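**#131 – sink clearing: arm stops over the rack, won't pick clear items**

Status: open
Site: Rolthorpe test kitchen
Reported by: Hanneke Stevens
Assigned: Afiq Pelupessy

**9:40** Run stopped again. Third time this morning. Task is the usual one, take stuff off the dish rack, put it on the counter. Mugs fine. Plates mostly fine. Anything see-through and it hovers, wiggles, gives up with "no target".

**9:55** Restarted, same thing. Cleaned the lens. No change.

**10:20** Afiq: pls check which depth settings are loaded. Looks like the old Dekker ones to me, those were tuned for the matte bowls.

**10:50** They were the old ones. Swapped. 22 tries on the clear stuff, 5 good picks. Better than zero but come on. My kid does this for pocket money.

**11:15** Darnell asks if we can tell Nemirwood it "does dishes" for the May visit. No. It does mugs. Please don't put dishes in the email.

**11:30** Tried lights down at the sink end. White counter is blowing out the exposure, I think the auto setting reads the counter and then the black sink goes to mush. Dimmed = rack bars easier to seperate from background. Clear items still bad.

**12:05** Wrist view for whoever picks this up. Clear plastic thing is on the rack, small brass-colored bit just right of it. Don't let it go for the brass bit, too small for these fingers.
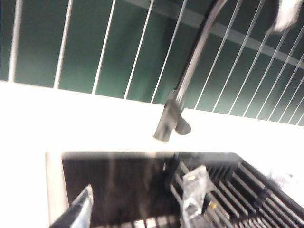 *Photo: wrist camera, Rolthorpe test kitchen / H. Stevens*

**12:10** Note the highlights along the folds. Afiq thinks we could use those as a grasp cue – worth a shot, but they'll move when the arm moves. Needs a test with the arm parked.

**12:25** Also slow. Nearly 10 minutes for one rack when it does work. Sanne wants that as its own ticket, fine, will open one.

**To do**
- Afiq: lock exposure, rerun w/ arm parked
- Hanneke: new ticket for speed
- Darnell: email says mugs

Leaving open.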